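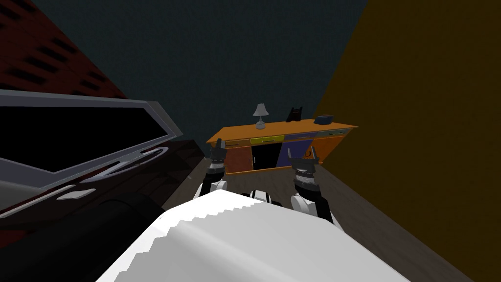

To nominate a person for the Lindqvist Rescue Award, you need a written statement, letters from two supporters, and the consent of the person you nominate. I have now done it twice for members of the Zullora fire crew, and the second time was much easier, as I had started collecting papers early. Choose one place at home for everything. A wide, low dresser like the orange one in the picture is very good for this work, because you can lay the letters on the top next to each other and see what is still missing. Do not keep one letter in the car and another in the kitchen, as I did the first time.

Step 1. Check that the person can be nominated

The award is for firefighters, ambulance staff, rescue divers and also ordinary residents who helped in an emergency in Wodier or the villages near it. A whole crew can be nominated together, but then you must give the name of each member. People who have already received the award cannot receive it again. If you are not sure, write to the award office before you begin.

Step 2. Ask for consent

Many firefighters do not like attention. Ask them privately and give them a few days to answer. The form must have their signature on page 2. A text message is not accepted.

Step 3. Write the statement

The limit is 1000 words. My advice is to begin with the event itself: the place, the time of day, what was burning or flooded, and what this person did. After that you can write about the years of service. The judges read many statements which say that somebody is "brave and dedicated," and these words do not help them very much. Write instead that she went back up the stairs for the neighbor, and who saw it.

Be careful with the people who were rescued. Use their names only when they have agreed to it. For children, write "a child" and leave out the school and the street.

Step 4. Find your supporters

One supporter should be from the service, for example a station officer. The other should be from outside. For my second nomination, a woman of 85 wrote by hand, and I typed a copy and sent both. Tell each supporter the deadline, but give them a date 10 days before the real one.

Step 5. Send it

The office takes nominations until the end of February. You can upload the papers on the Sketomance page, where the form is also found, or bring them to the front desk before noon. Ask for a receipt.

After this you will wait. Eilif Lindqvist, who started the award, signs a reply to each nominator, also to those whose candidate was not chosen. If your person is not chosen, you may send the same nomination again next year with a new consent form.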